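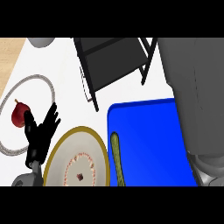 Slide 1. Simulated tabletop, pear task, hand in contact.

Speaker notes, Simão Vilela. Teaching by remote control: what the operator's hand gives us and what it loses.

Open without the title. Let the room look at the slide, then state the task: pick up the pear, put it on the plate. The cucumber and the blue tray belong to a different task and stay in the scene for both.

Point to the fingertip on the lower right side of the pear. Contact is the part of a demonstration where operators differ most. Some close the fingers early and push the fruit. Others hover, correct the wrist, and close late. Both styles go into the training set, and the policy learns an average that neither operator would use.

Setup, keep it short. The operator wears the Traro glove. Finger angles are mapped to the robot hand, wrist pose to the arm. Varier runs the simulation and writes the log. Say that the glove has no force feedback. Someone will ask anyway.

Numbers. 114 demonstrations recorded, 99 kept. The rest were dropped for tracking faults in the wrist. The 3 operators had equal time on the glove before recording. Do not quote the 4,000 replayed variants as demonstrations. They are the same recordings with object positions shifted.

Pause here for questions on data.

Hand guiding versus remote control. On the Pinheiro arm we moved the joints directly. Wrist paths came out smoother, finger data was poor, since one person cannot pose five fingers and carry the arm. With the glove the result is reversed. Show the two plots side by side, same time axis.

If time is short, skip the Grosex comparison and go to the failure cases. Main failure: thumb arrives late and the fruit rolls. Second: the forearm passes too low over the plate rim.

Next recording block is in November, with the operator's view moved closer to the table. Leave the failure slide up during questions.

Contact: Simão Vilela | Notes revised Monday, October 11, 2021 | Back to top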